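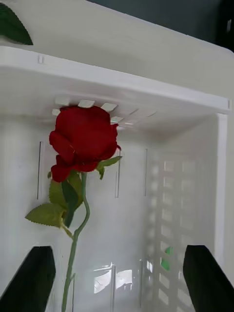

ロボットの「教示」とは何か。

人が手で動かすか遠隔で操縦するかして作業の手本を示し、その動きをロボットに記録させることをいう。記録は、そのまま再生する場合と、学習用のデータとして使う場合がある。

概要
教示の方法は、直接教示と遠隔教示に大別される。産業用ロボットでは、操作盤で位置を一点ずつ登録する方式が長く使われてきた。柔らかい物や形の不揃いな物を扱う作業では点の登録だけで動きを決めにくく、人の手本を多数集める方式がとられることが多い。

直接教示
操作者がアームに手を添え、目的の姿勢まで導く方式。関節の角度が一定の間隔で保存される。装置は少なくて済むが、操作者の手や体がカメラに写り込みやすく、関節の摩擦が大きい機種では細かな動きをつけにくい。

遠隔教示
操作者が離れた位置から操縦装置でアームを動かす方式。同じ構造の小型アームを操縦側に置くもの、手持ちの操作器を使うもの、手袋型のものなどがある。操縦の遅れが大きいと、つかむ直前で動きが止まりがちになり、その癖も手本に残る。

手首カメラ
指先の近くを撮るため、手首にカメラを取り付けることがある。造花の茎のように細い対象では、左右の指の間に茎が入っているかどうかを近くから確かめられる。白い樹脂の箱では照明の映り込みが生じることがあり、光の当て方を変えた手本も集めておくとよいとされる。

記録の単位
一回の手本は「エピソード」と呼ばれ、映像、関節角度、指の開き、操作指令が同じ時刻軸に並べられる。造花の取り扱いを題材としたJekora記録集は1,798件のエピソードからなり、うち89件は失敗例として別に分類されている。2025年4月の改訂で、失敗例にも作業名が付けられた。

課題
操作者によって速さや近づき方が異なり、同じ作業でも手本にばらつきが出る。Trustcombe方式では、収集の前に各操作者が19回の練習を行い、その分は記録に含めない。

関連項目
模倣学習
遠隔操作
ロボットハンド
ティーチングペンダント

最終更新：2025年6月20日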